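Mekentの双腕キット「Pilero」を台所で使う(設置と食器の扱いについて)

Mekentの双腕アームキット、Pileroを自宅の台所に据えてしばらく経った。設置の記録は前の記事に書いたので、今回は流し台まわりの作業に絞る。機材は自費購入、提供は受けていない。

構成を先に書いておく。アーム2本、グリッパー2個、制御箱、電源、付属ソフトのGrimari。台座は別売で、私はCuevasの床置き型を選んだ。Pilero純正の台座はテーブルへのクランプ固定が前提で、うちの調理台は天板の縁が短く、爪のかかりが足りなかった。Cuevasの台座は床に置くぶん安定するが、高さ調整が段階式で細かく追い込めない。天板に対して一段低い位置で妥協している。

組み立ては説明書どおりに進めて半日かかった。ねじは六角で統一されていて、工具は付属の2本で足りる。説明書の手順17だけは図と部品の向きが逆になっている。販売元に問い合わせたところ、次の版で直すとの返事だった。この箇所を間違えて締めると手首の回転範囲が片側だけ狭くなり、しかも起動時の自己診断には引っかからない。私は校正の段階で数値が合わずに気づき、分解してやり直した。

グリッパーは平行開閉ではなく、指が少し弧を描いて閉じる方式である。皿の縁のような薄いものを挟むと、閉じきる直前に接点が指先側へずれる。カタログには書かれていない。教示のときは、狙う位置より指の腹ひとつ奥まで縁を入れてから閉じるようにすると、ずれた後の位置がちょうどよくなる。

平皿を立てて持つ動作は、最初に教えた動作のひとつで、今も一番よく使っている。縁の下寄りを片腕でつかみ、面を横に向けて流しの上に保持する。皿の重心がつかんだ点から離れるので、手首の関節に荷重がかかる。把持力の設定は標準では弱く、保持中にじわじわ傾いた。一段上げて止まった。もう一段上げると今度は置くときに指が離れるのが遅れ、皿が引きずられる。

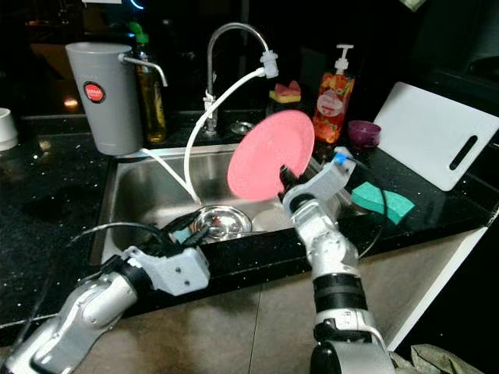
洗い物を全部任せられるのか。
任せられるのは、教示済みの食器を持ち上げる、向きを変える、置くという範囲までで、こすり洗いは手作業で残る。

Grimariの話に移る。教示は二通りあり、アームを直接手で動かして姿勢を記録する方法と、画面上で点を打つ方法が用意されている。私はほとんど前者を使う。手で動かすときの抵抗は軽いが、肘を伸ばしきった付近で急に重くなる。特異姿勢を避けるための制御らしく、設定で切ることもできるものの、切ると姿勢が跳ねることがあったので戻した。

記録した動作は「手順」という単位で保存され、手順どうしをつないで一連の作業にする。つなぎ目の補間は自動で、ここの出来はよい。ただし補間の経路は周囲の物を考慮しない。蛇口が高いグースネック型の場合、流しの奥を横切る経路は必ず中継点を入れておくべきである。うちでは中継点を三つ入れている。直線で結んだ経路が蛇口の首を通ることに、空運転で気づいた。

認識のほうは評価が分かれると思う。平皿は、調理台に寝ている状態なら安定して見つかる。流しの中で斜めに立てかかっていると、縁の線が途中で切れるためか、候補が二つに割れることがある。ステンレスのボウルはさらに難しい。流しの底と材質が同じで反射も似ているので、輪郭が取れない。照明を変えて試した結果は次のとおり。

天井灯のみ：平皿は可、ボウルは不安定
手元灯を追加：平皿は可、ボウルは反射が増えて悪化
手元灯を壁に向けて間接光にする：どちらも可

間接光にしてからの記録では、把持の試行が753回、そのうち空振りが52回だった。空振りはボウルに集中している。途中で設定を変えているので、厳密な比較の材料にはならない。

ケーブルの取り回しは、このキットで一番不満のある部分だ。グリッパーから出た線が外側に大きく輪を描いて垂れる。手首を回すための余長が必要なのは理解できるが、台所では調理台に置いた物の上を線が通ることになる。軽いコップなら引っかけて動かす。長さを詰めると手首の可動域の端で突っ張るので、結束の位置を変えて輪の向きを逃がすしかない。肘の手前で一度留めると多少ましになった。両腕とも同じ処理をしている。
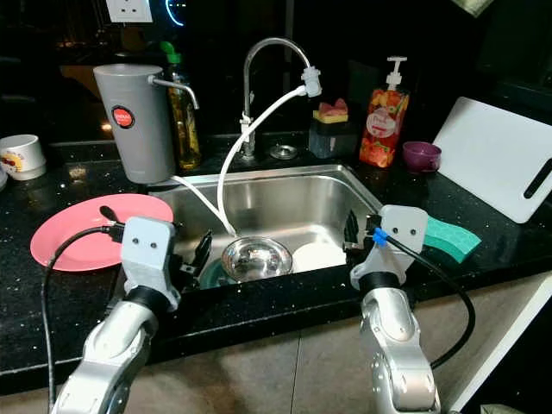 両腕を同時に使う手順では、干渉の設定を先に済ませておきたい。Grimariには腕どうしの最小距離を決める項目があり、初期値は広めに取ってある。広い流し台なら初期値のままで困らないが、うちの幅だと両方のグリッパーを流しの縁に寄せた時点で警告が出て止まる。値を下げると動くようになる代わりに、校正のずれがそのまま接触の危険になる。下げるなら校正をやり直してからにしたほうがいい。私の環境では9ミリまで下げて、接触は起きていない。

水への対応も書いておく。アーム本体は簡易防滴、グリッパーは防滴の表記がない。仕様表の欄が空白になっているだけで注意書きもなく、これは不親切だと思う。私は水を出したまま動かす手順は組まず、蛇口を閉めてから開始する運用にしている。指先は外して拭けるが、根元の溝に水が残りやすい。拭いた後に開閉を数回させて、もう一度拭く。

動作音は低速なら気にならない。標準速度では肩の関節から高い音が出て、隣室でも聞こえる。夜は速度を落とした手順を別に保存して使っている。速度だけを一括で変える機能はGrimariにはなく、手順を複製して各点の値を書き換えることになる。点が多いとかなり面倒なので、更新で入れてほしい。

消耗品は指先のゴムだけ。交換部品は左右の組で売られており、片側だけの購入はできない。うちでは右腕のほうが早く減った。左右の形状は同じなので、減り具合を見て入れ替えれば一組で長く使える。

電源は待機状態でも制御箱がほんのり温かい。使わない時間が長い日は主電源から切っている。再起動から動作可能になるまでに2分弱かかり、その間は腕に触れないよう画面に表示が出る。起動時に原点を探して肩が少し動くため、周囲に物を置かないこと。台座を少しでもずらした場合は、原点が合っていても教示した位置とは合わなくなる。床に養生テープで台座の位置を記しておくと戻しやすい。

買ってよかったかと聞かれると、台所の省力化としては割に合わない。把持や経路の調整そのものを目的にするなら、設定項目がほぼ全部開いているぶん扱いやすいキットだと思う。次は深さのある椀を試す予定で、指の弧の動きが内側の縁でどう効くかを見る。指先を薄いものに替える必要があるかもしれず、Cuevasの互換品を注文してある。届いたら寸法と取り付けの具合を追記する。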